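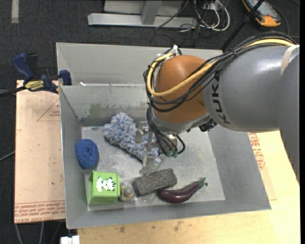 Figure 3. Household goods at the bottom of a metal bin.

4.2 Does bin sorting tell us anything about shelf storage?

Earlier work treats the open bin as a fair stand-in for the way cleaning goods are kept at home. We doubt this. The Trollis survey, which is the usual source for the claim, covered 200 households and asked only where items were kept, never how they lay. Soft goods are the weak point. In Figure 3 a shaggy duster or mitt stretches diagonally over the bin floor, with an oval blue scrubbing sponge to one side of it, and the duster takes up far more room than its weight would suggest. A count of items per bin says little about such a case.

Stelden reports 3,000 placements and a steady gain from sorting by size. We went back to the published tables and could use 2,450 of them; the rest gave no size for anything made of cloth or fiber. Among the usable entries, 77 involved a duster of any kind. That is a thin base for a general rule, and the gain shrinks further once sponges are taken out. The Eskildsen scheme sorts by use and avoids part of the problem, although its authors tested it on boxed goods alone. Until the soft items are measured as they lie, we would not apply either scheme to a cleaning cupboard.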